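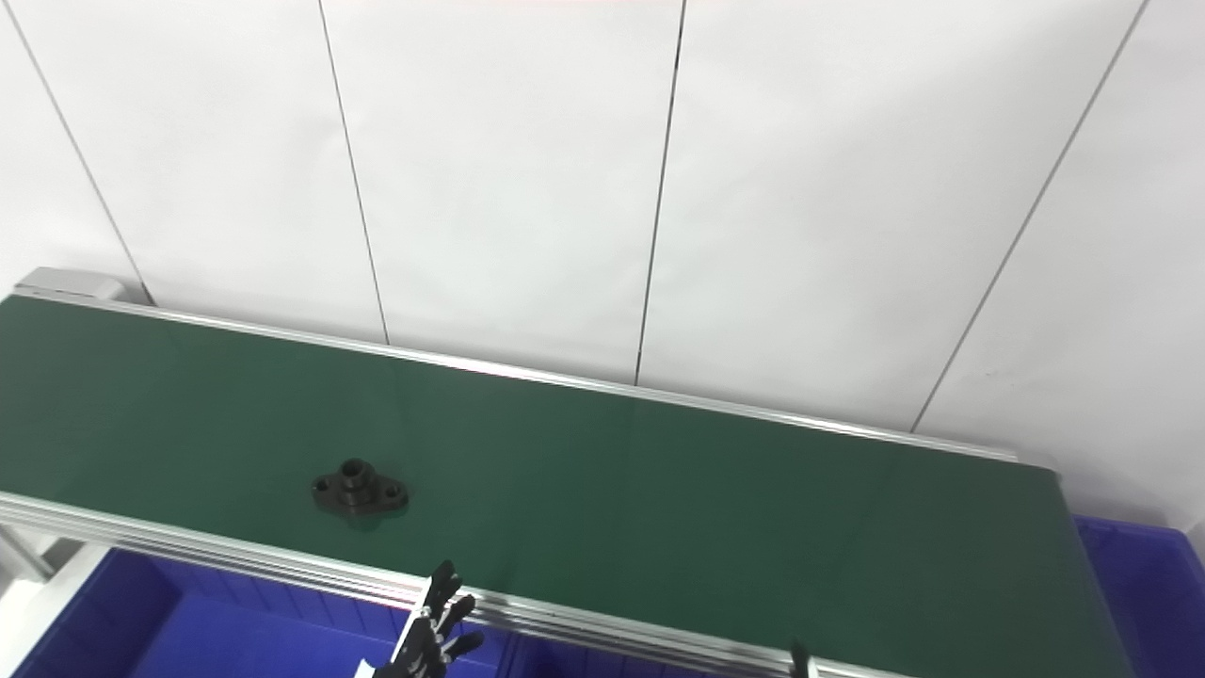

*The green belt, with its aluminum rails.*

I finished the second draft of my novel in September, and since then I have been fighting with the glossary. When I began the book I was sure that I would not need one. The manuscript is now 284 pages and it has a glossary of 5 pages, which my writing group finds too long and I find too short.

The novel is called Kurkemard. It is also the name of the town in it, where every house must be taken down and built again a little to the north when the river moves. The people there have many words for this work. They have a word for the last night in the old house, and another for the first night in the new one, when the doors still stick. In my first language such words are easy to make, you put two nouns together and the reader forgives you. In English the same trick looks like a mistake of spelling.

So I had to decide what to do with the reader who meets a strange word on page 3. I know three ways. You can explain it at once, in the same sentence, and the sentence becomes heavy. You can let the reader guess from what the characters do. Or you can send the reader to the back of the book, and some of them will not come back to the story with the same patience.

I like the second way most, as a reader. When I was young I read sea novels in translation and I did not know what half of the ropes were for. It did not disturb me. I understood that one rope was important because the men ran to it. I still could not tell you its name, but I remember the running very well.

As a writer I am less brave. In the first draft I explained everything. There was a paragraph on roof beams so long that two people in the group asked me, separately, if I had worked as a carpenter. I have not. I had only read one good book on barns and I wanted to show it. The paragraph is now two lines, and in these two lines a woman hits her head on the beam.

There is another question under this one, and I have not solved it. Kurkemard is meant to be a bit political. The families do not choose when to move, an office chooses for them, and the office has its own vocabulary, very clean and polite. If I explain the words of the office in a glossary, next to the words of the families, I make them equal. Maybe this is wrong. For a few weeks I tried two separate glossaries, and it was confusing even to me. Now I think that the office should write the glossary. The definitions would be short and a little false, and a careful reader would notice that the word for the last night in the old house is simply missing.

This would mean that I must write all 5 pages again – in a voice I do not like. I have started with the letter B.

I also changed my tools. I write new scenes by hand with a Biro and type them in the evening, after eight, when the apartment is quiet. It is slower, but I put in fewer strange words when I have to write each of them with my own hand.

My plan is to have the third draft ready for readers early in 2027. If you have read a novel where the glossary is a part of the story, please write the title in the comments. I have a short list already but it is all fantasy, and I would be glad to find something with a smaller map.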